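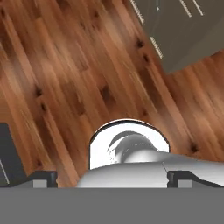 Figure 4. Gripper view over the kitchen floor, fingers apart.

Category: Setup Guides / Household Tasks

4. Preparing the Arm for a Kitchen Trial

This section applies to the Vellar arm in the simulated kitchen. Complete Section 3 before starting. Operators should understand that the arm is not yet a replacement for a person doing the same chore. In the Kanthorpe trials, the arm finished 400 of 2,058 assigned chores without help. Most of the failures came during grasping - the arm reached the right place and then missed or dropped the item.

4.1 Starting position

1. Load the kitchen layout and confirm that the gripper view opens.
2. Check that both fingers are visible and that the gap between them is clear of any item to be handled.
3. Move the arm to the island countertop at low speed. Stop with the gripper a short distance above the wood.

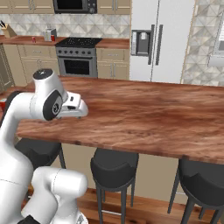

4. Hold this position for 30 seconds. If the gripper drifts, return to Section 3 and repeat the joint check.
5. Select one chore from the task list. Do not queue a second chore until the first has been scored.

Note: Reaching across the island to the back counter is a separate task level. Items such as the toaster or the knife block must not be assigned until the arm has passed the island level.

CAUTION: A pass in simulation does not approve the arm for use in a real kitchen. Real-kitchen work requires written approval from Gladys Kaijage.

4.2 Scoring a chore

1. Record a pass only if the arm completes the chore with no operator input.
2. Record a partial result if the operator corrected the arm once. Two or more corrections count as a failure.
3. Enter the time taken. Wiping a counter takes the arm roughly 11 minutes at the default speed - operators should allow for this when planning a session.

Note: Chores that involve liquids, glass or blades are outside the scope of this release.

Questions about scoring should be sent to Raimo Hirvonen. Changes to the task list are handled by Upendo Nyanda and take effect at the next release.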